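Edside Soft-Touch Fingers (pair, black)

Print this page | E-mail this page

We get a lot of lovely questions about how these fingers behave with delicate things, so Danuta Makowska and the crew at our Bremov lab were kind enough to let us share a bit of their grasping study. The method is simple enough: the policy learns from 627 demonstrations, all with eggs and ordinary kitchen gear, and grip force is left for it to sort out from the wrist view.

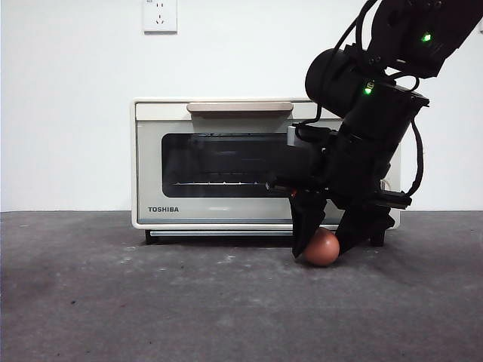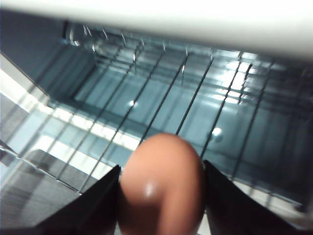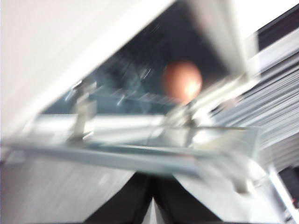 Edside fingers at work in the egg study, Bremov lab.

Over 80 scored trials the shell cracked in 2, both on the way out of the oven, and Danuta reckons more demonstrations of that part would help (she's collecting them now!). Toon De Graaf is repeating the whole thing at Zotstead with the older Nowakowski wrist, and we'll add his numbers once he's happy with them.

Fingers are sold in pairs with 5 spare screws, and the colour is black only for now.

Print this page | E-mail this page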